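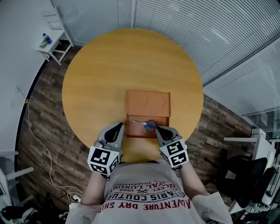 Handout 8: From Marker Poses to Gripper Commands
Instructor: Botond Borbély. Lab questions go to Pantelis Athanasiadis, who answers faster.

Where we left off: the tracker gives you one pose per cube marker, per image. Your controller wants a pose for the fingertips. Between the two sits one fixed transform, and most of last year's lost evenings.

1. Frames
Write T_cam_marker for the marker seen from the camera, and T_marker_tip for the offset from your calibration file. Multiply them in that order. The other order also runs without errors and sends the arm somewhere creative.

2. Dropouts
Hands turn, cube faces disappear. With one face left in view, the pose solver may flip between two answers that fit almost equally well. Zakby keeps the one closer to the previous pose. Fine for short gaps, terrible after long ones – split the recording there and move on.

3. Smoothing
Filter position and rotation separately. Do not average Euler angles. I will know.

4. Left and right
Each gripper has its own marker IDs. Swap them in the config and the policy learns to reach across itself, with great confidence.

Exercise
Load recording 816 from the Corkex set (3000 images). Plot the right tip path, mark every dropout, and compare your path with and without the filter. Hand in the plot and the code. Screenshots of code will be admired and not graded.

Reading: Shearer notes, the section on hand-eye calibration. Skip the proof unless it's raining.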